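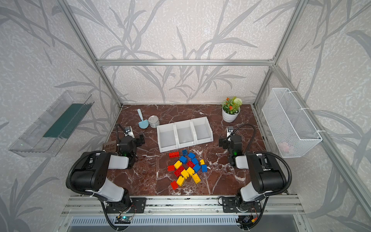
Two robot arms over a marble tabletop at Tovotia, with toy bricks in front of a three-compartment organizer.

Tovotia has stopped unattended runs on its two-arm sorting cells after a gripper fault went unnoticed through most of a night shift in February.

The company, which tests household robots at its Jondwood site, said the right arm on one cell began reporting a closed grip when its fingers were still partly open. The control software took the reading as good and moved on to the next brick. Of 481 pick attempts logged that night, the last 100 were recorded as successful with nothing put away.

No one was hurt. The fault came to light at 7 a.m., when staff compared the log with the compartments.

A worn position sensor is the likely cause, according to a notice sent to partner labs. The part comes from Bisura, which has asked for the failed unit back and has not said whether others from the same batch are affected.

Safety inspectors from Du Plessis raised a second point. An arm that misreads its own grip could drop an object or close on a hand, they wrote, and the cell had no separate check on finger position.

Tovotia is adding that check now - a software limit that halts both arms after 3 mismatched readings. Daytime work continues with an operator at the stop button. Night runs stay off until the new sensors are fitted.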